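Small bottles, long days: a talk with the woman who waters Trindatton 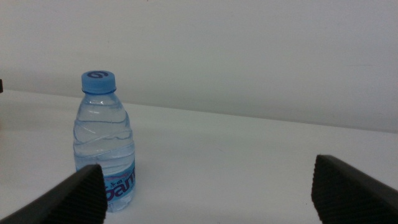 A small bottle with a sky-blue cap and wavy ribbing around the middle.

The woman who looks after drinking water at the Trindatton community hall has been at it for 15 years, and she still gets a little worked up about bottle size. "People always want to buy the big ones," she told me, pouring us both some tea before I had even found my pen. "And then you walk through after a concert and there they are, half drunk, on every windowsill! With a small one, folks finish it."

She buys from Clenden, a wholesaler out past the rail yard, and she got through 1,115 bottles in November, what with the choir festival and the Plellis craft fair landing so close together. I asked if that was a lot. "It was a lot for my back," she said, and laughed for a good long while.

She has opinions on shape, too. She likes some ribbing in the plastic, because a smooth bottle slips around on her (her hands are not what they were, she says, and the older choir members tell her the same). And she likes a cap with a bit of color to it. "You see it from across the room. You know where the water is."

For a full evening she puts out 90 bottles to start, with 2 more cases waiting under the coat rack. The caps go in one bag and the empties in another, and both ride home in her own car.

Would she ever switch to pitchers and glasses? She thought about that one through most of a cookie. "I'd love to," she said. "You come and wash the glasses, and I'll do it tomorrow."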